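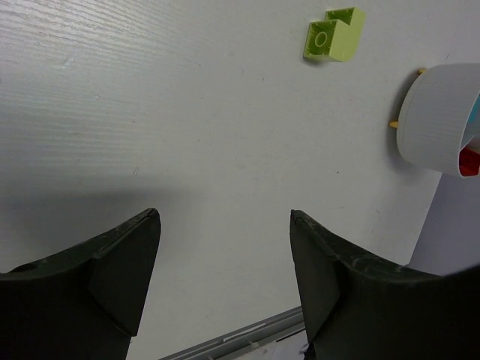 옆으로 누운 연두색 블록. 속이 빈 밑면이 손목 카메라 쪽을 향해 있다.

치우지 않는 연구실
로봇에게 블록 세우는 법을 가르치던 사람들이 정리 정돈을 그만두었다. 성적은 올랐고, 체면은 조금 깎였다.

유아용 블록을 바로 세우는 일은 두 살이면 한다. 러클리(Lurkley)의 로봇 연구실에서는 박사 과정생 둘과 박사 후 연구원 하나, 그리고 어지간한 자동차보다 비싼 팔이 그 일에 매달려 있다. 과제는 한 줄로 적을 수 있다. 작업대에 놓인 블록 하나를 집어서 돌기가 위로 오게 내려놓는다. 프로젝트 이름은 너크스테드(Nerkstead)인데, 왜 그런 이름이 붙었는지 물으면 세 사람이 각기 다른 사람을 쳐다본다.

수요일 오전에 찾아갔을 때 송보람은 조종 장치를 쥐고 말없이 블록을 굴리고 있었다. 조종 장치는 로봇 손가락과 같은 식으로 벌어지고 오므라드는 집게로, 사람이 쥐면 로봇이 따라 쥔다. 이렇게 모은 시범을 신경망에 먹여 흉내 내게 하는 것을 모방 학습이라고 부른다. 원리는 단순하고, 단순한 만큼 시범을 보이는 사람의 버릇까지 고스란히 옮는다. 송보람은 블록에 다가가기 직전에 손목을 살짝 트는 습관이 있다. 그가 가르친 로봇도 튼다. 아무 쓸모가 없는 동작인데 꽤 우아하다.

처음 석 달 동안 연구실은 교과서대로 했다. 블록을 하나 놓는다. 사람이 로봇을 조종해 세운다. 잘되면 저장하고, 블록을 다시 보기 좋은 자리에 놓는다. 실수가 섞인 시범은 버린다. 이렇게 모은 시범이 652개였다. 훗날 연구실 사람들이 이 묶음을 부르는 이름은 '모델하우스'다.

모델하우스로 배운 로봇은 모델하우스에서 잘 살았다. 블록이 적당히 떨어진 자리에 얌전히 놓여 있으면 곧잘 집었다. 문제는 첫 시도에 실패한 다음이었다. 손가락이 블록 모서리를 건드려 옆으로 넘어뜨리면 로봇은 전에 본 적 없는 세상에 떨어진 셈이 된다. 그럴 때 이 값비싼 팔이 하는 일은, 아까 블록이 있던 허공을 정성스럽게 집는 것이었다. 그러고는 빈손을 조심조심 내려놓았다. 내려놓는 동작만큼은 흠잡을 데가 없었다고 한다.

평가 100회 가운데 성공은 40회였다. 젠화 야오는 이 숫자를 회의에서 발표하면서 그래프의 세로축을 0부터 그리지 않았는데, 그날 회의에 들어온 사람 중 그걸 지적하지 않은 사람이 없었다. 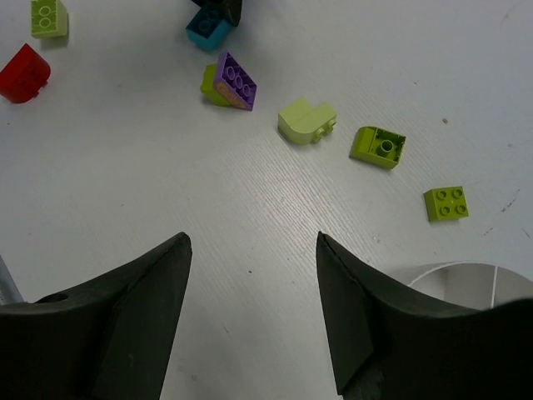 흰 작업대에 흩어진 블록들. 보라색 블록이 올리브색 블록에 기대어 비스듬히 놓여 있다.

해결책은 게으름에서 나왔다는 것이 연구실의 공식 입장이고, 논문에는 그렇게 쓰여 있지 않다. 논문의 표현은 '종료 상태 승계를 통한 시작 분포의 확장'이다. 풀어 쓰면 이렇다. 한 판이 끝나도 작업대를 치우지 않는다. 로봇이 넘어뜨린 블록은 넘어진 채로, 밀어낸 블록은 밀려난 채로 둔다. 다음 시범은 그 꼴 그대로에서 시작한다. 사람은 앞 판의 뒷수습부터 해야 하고, 그 뒷수습이 통째로 학습 자료가 된다.

방법에는 틱든(Tikden)이라는 이름이 붙었다. 보양 차이는 작명의 경위를 설명하다가 중간에 그만두었다.

세부로 들어가면 게으름치고는 손이 많이 간다. 우선 시범과 로봇의 자율 동작이 번갈아 이어진다. 로봇이 먼저 혼자 해 보고, 막히거나 엉뚱한 짓을 시작하면 사람이 넘겨받아 끝낸다. 넘겨받는 순간을 언제로 할지가 까다롭다. 너무 일찍 끼어들면 로봇이 실수할 기회가 없고, 너무 늦으면 블록이 작업대 밖으로 나간다. 연구진은 로봇이 같은 자리에서 집기를 3회 헛치면 사람이 맡는다는 규칙을 세웠다. 왜 세 번이냐는 물음에 차이는 두 번은 야박하고 네 번은 보고 있기 힘들다고 답했다. 심사위원에게 보낸 답변서에는 예비 실험에 따른 값이라고 적었고, 두 문장은 의외로 같은 얘기다.

그다음이 가중치다. 치우지 않고 계속하면 자료가 한쪽으로 쏠린다. 블록은 밀릴수록 가장자리로 가고, 가장자리에 몰린 블록만 잔뜩 배운 로봇은 한가운데 놓인 블록 앞에서 당황한다. 그래서 시작 상태가 얼마나 흔한지를 따져서 드문 상태에서 출발한 시범이 학습에 더 자주 뽑히도록 했다. 흔한지 드문지는 손목 카메라 영상을 압축한 특징끼리의 거리로 잰다. 사람이 손으로 분류표를 만들려던 계획도 있었는데, '누움', '엎어짐', '기대어 있음'까지 가다가 '애매함' 칸이 제일 커져서 접었다.

손목 카메라를 고집한 데에도 사연이 있다. 천장에 카메라를 달면 작업대가 한눈에 들어오지만 정작 손가락이 블록에 닿는 순간을 팔이 가린다. 손목에 달면 그 순간이 잘 보이는 대신 나머지 세상이 시시각각 흔들린다. 야오는 천장파였고 송보람은 손목파였다. 둘은 같은 조건에서 비교해 보기로 했고 손목이 이겼다. 야오는 지금도 천장에 브래킷을 남겨 두고 있다. 떼려면 사다리를 빌려야 해서라고 했다.

틱든으로 다시 가르친 로봇은 같은 종류의 평가 100회에서 3회를 실패했다. 이 대목에서 샴페인을 딸 수도 있었을 텐데, 연구실은 그러지 않고 평가용 배치를 의심했다. 의심할 만도 했다. 평가를 시작할 때마다 사람이 블록을 놓았고, 사람이 놓는 블록에는 어쩔 수 없이 놓는 사람의 교양이 묻어난다. 블록끼리 기대게 하거나 하나를 다른 하나 뒤에 반쯤 숨긴 배치로 바꾸자 성적은 보기 싫게 떨어졌다. 논문의 표에는 두 결과가 나란히 실렸다. 보도자료에는 앞의 것만 실릴 뻔했다가, 송보람이 홍보실에 전화를 걸었다.

기댄 블록이 어려운 까닭은 집는 순서에 있다. 기대어 있는 쪽을 먼저 들면 대체로 무사하고, 받치고 있는 쪽을 먼저 빼면 둘 다 움직인다. 사람은 보면 안다. 로봇은 앞에 보이는 것을 집는다. 틱든은 무너진 다음의 일은 많이 가르쳐 주지만, 무너뜨리지 않는 법에 대해서는 과묵하다. 무너져도 수습하면 그만인 과제에서는 굳이 조심성을 배울 이유가 생기지 않는다. 차이는 이것을 방법의 한계라고 부르고, 야오는 성격이라고 부른다.

팔이 둘이면 낫지 않겠느냐는 질문은 학회에서도 나오고 집안 모임에서도 나온다고 한다. 한쪽이 잡아 주고 한쪽이 돌리면 된다는 것이다. 연구실도 같은 생각을 했고, 후속 실험에 두 팔을 올렸다. 그러자 새로운 사회 문제가 생겼다. 두 팔은 서로를 장애물로도 보고 동료로도 보는데, 둘 중 어느 쪽인지를 제때 정하지 못한다. 블록 하나에 양쪽이 함께 다가갔다가 함께 물러서는 광경은 좁은 복도에서 마주친 두 사람과 똑같다. 로봇에게는 멋쩍게 웃는 기능이 없어서 보는 사람이 대신 멋쩍다.
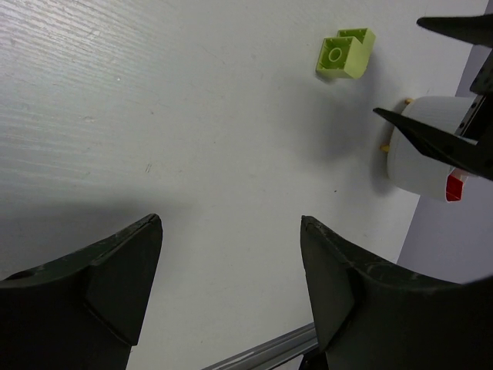 바이다 사칼라우스카스는 치우지 않는다는 발상 자체에 딴지를 걸었다. 작업대를 그대로 두면 분명 다양한 상태를 얻지만, 그 다양성은 지금의 로봇이 저지를 줄 아는 실수의 목록에 갇힌다는 것이다. 로봇이 나아지면 실수가 줄고, 실수가 줄면 새로 배울 상태도 준다. "잘하게 될수록 교재가 얇아지는 학교인데, 졸업시험은 바깥사람이 출제하죠."

연구실은 이 비판을 꽤 진지하게 받아들였다. 차이는 다음 판에서 일부러 서툰 옛 모델을 불러다 작업대를 어지럽히게 하는 방안을 시험하고 있다. 어지르는 역과 배우는 역을 나누는 셈이다. 옛 모델은 이 역할에 놀라운 재능을 보였다. 다만 무엇을 어떻게 어질러야 교육적인지는 아직 정하지 못했고, 지금까지 나온 안은 대부분 '더 심하게'의 변주다.

비용 문제도 있다. 틱든은 블록을 다시 놓는 시간을 없애 주지만 사람의 집중력을 더 빨리 닳게 한다. 모델하우스 시절의 조종은 단조로운 대신 머리를 비울 수 있었다. 이제는 매번 남이 망쳐 놓은 판을 이어받아야 한다. 송보람은 한 시간쯤 하고 나면 집에 가서 설거지가 쌓인 꼴을 못 본다고 했다. 샤오화 두는 반대로 이 방식을 좋아한다. 시범을 버리지 않아도 되기 때문이라고 했다. 예전에는 마지막에 손이 미끄러지면 그 판을 통째로 지웠는데, 지금은 미끄러진 자리에서 다음 판이 시작된다. 그래서인지 두의 시범에는 미끄러지는 장면이 남들보다 많고, 학습에 가장 도움이 된 묶음도 그의 것이었다. 본인은 이 결과를 칭찬으로 듣기로 했다.
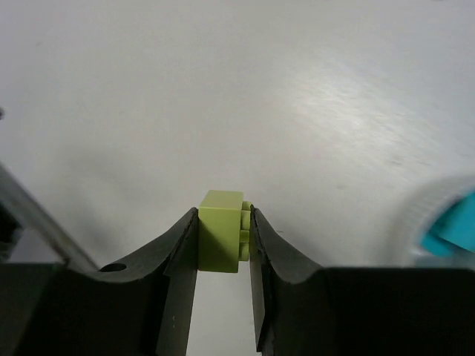 집는 것까지는 틱든이 거의 해결했고, 남은 골칫거리는 내려놓기다. 두 손가락으로 무언가를 물면 그 순간 물건의 방향이 정해지고, 나중에 마음을 바꾸려면 손목을 돌리거나 일단 놓았다가 다시 쥐어야 한다. 돌기를 옆으로 향한 채 물린 블록이 대표적이다. 돌기 두 개가 오른쪽 손가락 안쪽에 눌려 있으면 단단히 잡힌 듯 보여도, 그대로 내려놓아서는 돌기가 계속 옆을 볼 뿐이다. 손목을 눕히자니 손가락이 먼저 작업대에 닿는다. 사람이라면 별생각 없이 손안에서 굴렸을 것이다. 모델하우스에는 이런 판이 거의 없었다. 조종하는 사람이 처음부터 잘 잡았고, 잘못 잡은 판은 지워졌으니 당연하다. 틱든 자료에는 이런 자세에서 시작해 블록을 살짝 내려놓고, 손을 떼고, 다른 면을 다시 무는 과정이 수두룩하다. 로봇이 배운 것도 그 과정이다. 가끔은 잘 잡아 놓고도 굳이 놓았다가 다시 잡는데, 연구진은 이 증상을 고치는 중이다.

이 증상에 관해서는 연구실 안에서 의견이 갈린다. 야오는 낭비로 본다. 한 번에 될 일을 두 번에 나눠 하니 시간이 늘고, 공장이라면 아무도 참아 주지 않을 것이라고 한다. 송보람은 급할 것 없다는 쪽이다. 블록을 세우는 데 드는 시간을 재는 사람은 야오뿐이라는 것이다. 그가 재고 있는 것은 사실이고, 표도 있다.

공장 얘기가 나온 김에 덧붙이면, 포장 설비를 만드는 콘스탄티니디스(Konstantinidis)에서 사람이 다녀갔다고 한다. 상자 안에 제멋대로 들어앉은 부품을 꺼내 방향을 맞추는 공정에 관심이 있었다. 시연은 순조로웠다. 로봇은 블록을 넘어뜨렸고, 쫓아갔고, 집었고, 놓았다가 다시 집어서 세웠다. 방문객은 처음부터 안 넘어뜨릴 수는 없느냐고 물었다. 차이는 좋은 질문이라고 답했는데, 연구실에서 좋은 질문이란 답이 없는 질문을 말한다.

손가락도 논쟁거리다. 끝이 뾰족한 지금의 손가락은 좁은 틈에 넣기 좋고 블록 속 빈 쪽의 얇은 벽을 한 장만 무는 것도 가능하다. 대신 평평한 면을 물 때는 닿는 넓이가 모자라 블록이 축을 따라 돈다. 도는 방향은 예측하기 어렵다. 틱든은 돌아간 다음부터 가르치면 된다는 태도를 취하고, 두는 손가락 안쪽에 무른 재료를 덧대자는 태도를 취한다. 재료를 바꾸면 지금까지 모은 자료가 새 손가락에도 통할지 알 수 없다. 그 실험은 계획서의 마지막 쪽에 있고, 그 쪽에는 천장 카메라도 있다.

코드와 자료는 11월에 공개할 예정이다. 공개본에는 모델하우스도 함께 들어간다. 비교하려면 있어야 한다는 것이 이유인데, 송보람은 자기 시범이 그렇게 깔끔했던 시절의 기록을 남기고 싶다는 마음도 없지 않다고 했다. 파일을 정리하는 일은 두가 맡았다. 폴더 이름을 통일하자는 제안이 나왔고, 있는 그대로 두자는 제안도 나왔으며, 취재를 마치고 나올 때까지 결론이 나지 않았다.

점심 무렵 송보람은 조종 장치를 두에게 넘겼다. 블록은 건드리지 않았다. 두가 의자를 당겨 앉아 작업대를 한참 들여다보더니, 누가 이렇게 해 놨느냐고 물었다.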